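Print this page | E-mail this page

Search the notebook Go

Workshop notebook, June – drone reeds and the Pratton bag 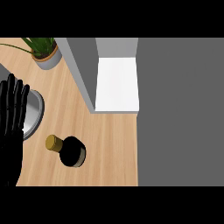 Picked up again after lunch with the bass drone, which had been shutting off whenever the pressure came up even a little (and I do mean a little – I was barely leaning on it). Moved the bridle down a hair, then a hair more, and it settled nicely enough that I left it going while I went through the tenors. Those are the Gkikas reeds, and I have to say I'm very fond of them, though the second one takes its time coming into tune and I wouldn't hand it to a beginner.

Chanter next. Low A is sitting at 478 on the old meter, no, sorry, that was last month's page I was reading! The bag stock was off when I wrote that anyway, so ignore it. Will measure again once the new reed has had a few evenings of playing.

The Pratton bag is holding air beautifully now that I've retied the blowpipe stock. I used 6 extra turns of hemp, waxed, and pulled it up tight with the dowel. Seasoning can wait until the Senow order comes in. They quoted 285 for the lot, postage included, and I said yes before I could talk myself out of it.

Whoever is in before the Edavent practice, please don't touch the bass bridle, it's lovely where it is. The spare tenor reeds are in the tobacco tin, and the cracked one still wants gluing.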